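Can a robot hand really pick up anything?

Robot makers love a big promise. "Our gripper picks up anything!" they say. Anything? A wet sponge? A jelly? A sleeping cat? When you hear the word "anything", start asking questions.

A gripper is the hand on the end of a robot arm. Lots of grippers have two stiff fingers that open and close like tongs. Some use suction, a bit like a straw stuck to your lip. Others have soft fingers full of air.

Which one is best?

Ruba Ghanem tests grippers at a small workshop called Retura, and that question makes her groan. "Best at what?" she asks. Suction is good on a smooth box and useless on a woolly sock. Stiff fingers can lift a pencil, but squeeze a ripe plum too hard and you have jam.

One advert she read boasted of 1041 perfect pick-ups. Then she found out that every one was the same plastic cube. Would you call someone a great footballer if they only ever scored into an empty net?

Practising in a pretend room

Many tests happen inside a computer first. The arm, the walls and the objects are all drawn by a program, so a dropped bowl never smashes. In this pretend bathroom, the black fingers are thin and the things to pick up are very different shapes: a spray bottle, a soap pump, a round bowl and a little cylinder lying on the toilet lid.
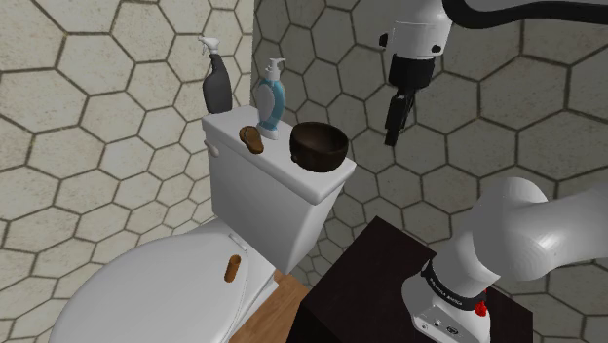

Should we believe it?

A bit. Pretend bowls can be too easy to grip, and pretend soap may not be slippery at all. Ruba wants to see the same test done with real things, 16 tries for each – and she wants to hear about the drops as well.

Try it yourself

Pick up 5 things from your kitchen using only tongs. Then try wearing oven gloves. Write down every drop, even the embarrassing ones.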